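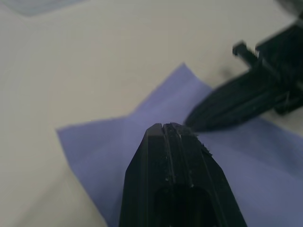
Ghazal Babaei

So I finally made it to the Fendel paper mill open day, after three Octobers of meaning to go and then having a cold, or a wedding, or no car. I left the house at 7 in the morning with a thermos and a bag of rolls and still got stuck behind a hay truck for most of the valley road. Worth it, though! I'd go again next week if they'd let me.

Parking is in the field behind the mill and it's free, but wear boots. I wore my canvas sneakers and had wet socks by the time I reached the gate. A ticket is 21 dollars, which I grumbled over until I saw that it covers the tour, the sheet-making and a bowl of soup.

The tour starts in the rag loft, which is all creaky floorboards and big windows. Cotton scraps come up here by hoist and get sorted by color and weight before anything else happens to them. Our guide was a retired vatman with a voice like a gravel path, and he let us feel the difference between old shirt cotton and new. I couldn't tell them apart at all, but the lady next to me could do it with her eyes shut (she quilts, so maybe that's cheating).

Then down to the beaters, and oh my goodness, the noise. They had one running and you just stand there with your mouth open watching rags go around and turn into something like oatmeal. It smells a little like a wet dog and a little like fresh laundry. The building went up in stages, and the oldest part has 38 steps down to the water wheel, all of them worn in the middle. Hold the rail.

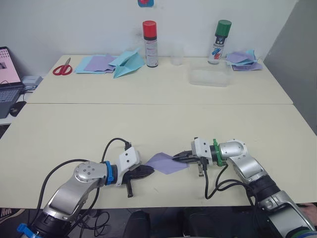

Sheet-making was my favorite part by a mile. You dip the mold into the vat, bring it up level, give it a shake front to back and side to side, and then wait while the water runs out. My first one had a hole in it the size of a plum. My second was thick at one end and see-through at the other, and the guide called it "a good ramp." The third I'm keeping! They press it between felts for you, then mail it once it's dry, so write your address clearly on the slip.

Lunch was leek soup from the Bevari bakery stall, with a heel of bread, eaten on a wall in the sun. After that I went through the marbling shed, where the Hadine bindery people were combing patterns into trays, and bought more than I should have. The Shahbazi table had seconds by the bundle, good heavy drawing paper with one rough corner, and I went home with two bundles under my arm and no plan for either.

One gripe: the little museum upstairs closes at 3 and the sign for it is behind the coat rack. I got ten minutes in there. They have a ledger open to page 386, in gorgeous brown handwriting, with an order for 1000 sheets of blue sugar paper and a very rude note in the margin about the customer who never paid. I wanted to read the whole book. Next time I'm doing the museum first and the soup second, and I'm bringing dry socks.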